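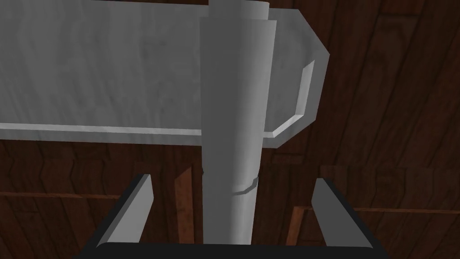 Wrist camera vs. head camera for door tasks

pledholm_k: Trained the Gumodach policy on 594 simulated demos. With the wrist view added, failures on the door set dropped from 40 to 17. Same three seeds as before.

tbrandt: Is that the wrist view or just more pixels? I'd want a run with the head camera at double resolution.

pledholm_k: Fair. Ibrahim Wike ran that in October and got 38 failures, so I don't think it's resolution.

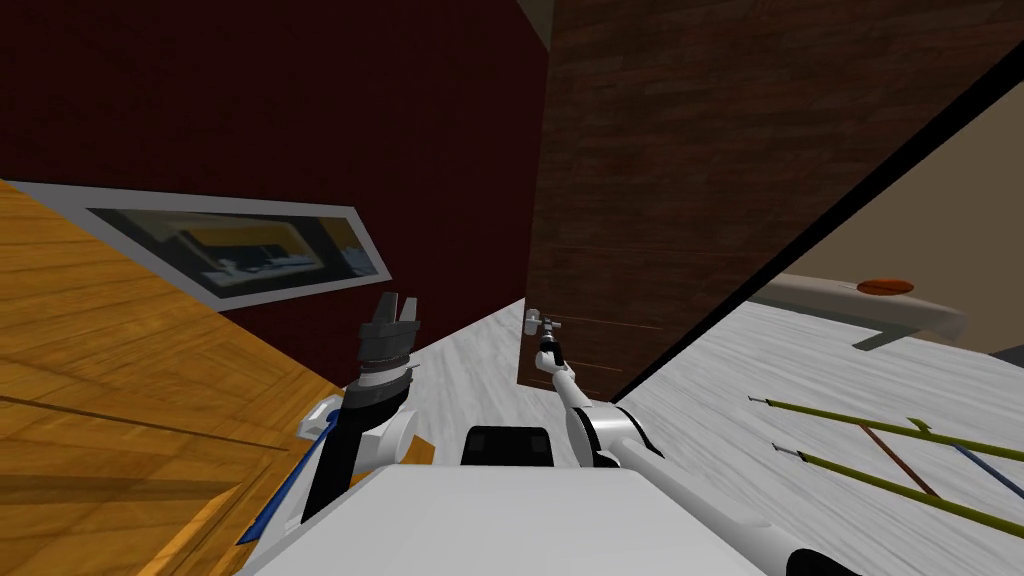 oslo9: Did you randomize the handle height?

pledholm_k: Only within 3 cm. Anything wider and the baseline stopped learning.

tbrandt: Then I wouldn't call it a result on doors in general. That's a narrow range.

pledholm_k: I said the door set. Wider range is queued.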